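Vurnemano opens its cloth room to home sewers this September

I've been wanting to write this one for ages! From September, we at Vurnemano are opening our cloth room to anyone who sews at home, and we're launching our first range of plain table cloths to go with it. The range is called Drernska, it comes in 4 colours, and there isn't a print or a pattern anywhere in it.

I love a plain cloth. You can cut on it, pin on it, sort your buttons on it, and you'll see every last one. My own favourite is the teal (I've got two at home already), and like any woven cloth it will pick up a crease if you leave it folded, so give it a quick press before you lay it out.

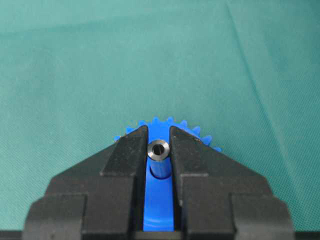
Creases don't bother everyone, mind you. Asach, our stockist on the coast, told me that customers there never iron a work cloth at all and simply smooth it down by hand, and that the only thing they ever ask for is a bigger size.

Well, we listened! The large Drernska cloth is 180 cm long, and there's a smaller one called Ene for trays and side tables. We've put 20 sample cloths aside for sewing groups, so do get in touch if yours would like to borrow one.

The cloth room will be open from 2 in the afternoon, with the kettle on. Bring whatever you're making and try it out on the big table. Orders can be placed at the counter or through Asach.

Press contact: the Vurnemano cloth room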